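Lista de revisión de seguridad: comedor y cocina pequeña
Residencia Plillbridge, planta baja
Fecha de la revisión: miércoles, 24 de noviembre de 2021
Revisión anterior: junio

Respuestas posibles: Sí / No / No aplica. Los comentarios los escribo yo misma después de cada punto. Pido disculpas si alguna palabra no es la más correcta, el español no es mi primera lengua.

1. Salidas y paso

1.1 La puerta al patio abre desde dentro sin llave. Sí.
1.2 El pasillo está libre en todo su ancho. No.
Comentario: había dos cajas del proveedor Clegg al lado de la puerta. Se han llevado al almacén durante la revisión. En junio escribí la misma observación.
1.3 Luz de emergencia funciona con el botón de prueba. Sí.

2. Fuego y electricidad

2.1 Extintor colgado, con precinto y aguja en zona verde. Sí.
2.2 Manta ignífuga accesible. Sí.
Comentario: el cartel está detrás de la puerta cuando ésta queda abierta. Propongo moverlo a la otra pared.
2.3 Cables sin daño visible. No.
Comentario: el hervidor Flarnum tiene el cable pelado cerca del enchufe. Retirado del uso con etiqueta roja.
2.4 Regleta con carga inferior a 1000 W. Sí.

3. Mesas y utensilios

3.1 Mesas estables, sin astillas en el borde. Sí.
3.2 Utensilios de madera sin grietas ni moho. No.
Comentario: de los 68 pares de palillos revisados, 2 tenían la punta abierta y se han tirado. Los demás pueden seguir en servicio, pero hay que secarlos bien antes de cerrarlos en el cajón.
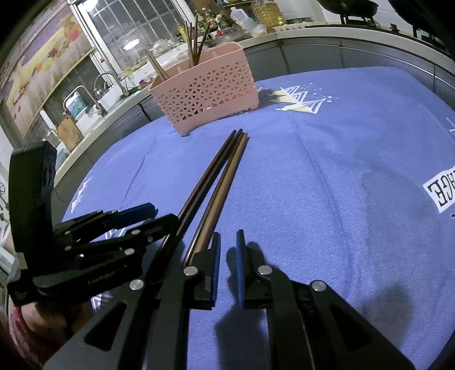
Punto 3.2. Palillos de madera sobre la mesa.

3.3 Cuchillos guardados en su soporte. Sí.

4. Agua y limpieza

4.1 Agua caliente del fregadero llega a 60 grados. Sí.
Comentario: tarda bastante en llegar. No es un defecto de seguridad, pero la gente se cansa de esperar y lava con agua fría.
4.2 Productos de limpieza separados de los alimentos. Sí.
4.3 Suelo seco y sin grasa. No aplica.
Comentario: lo estaban fregando cuando entré. Se comprobará otro día.

Pendiente: cambiar el cable del hervidor o comprar otro, mover el cartel de la manta, hablar con Clegg sobre dónde dejan las cajas. La empresa Veluditz ya tiene el aviso para el cable.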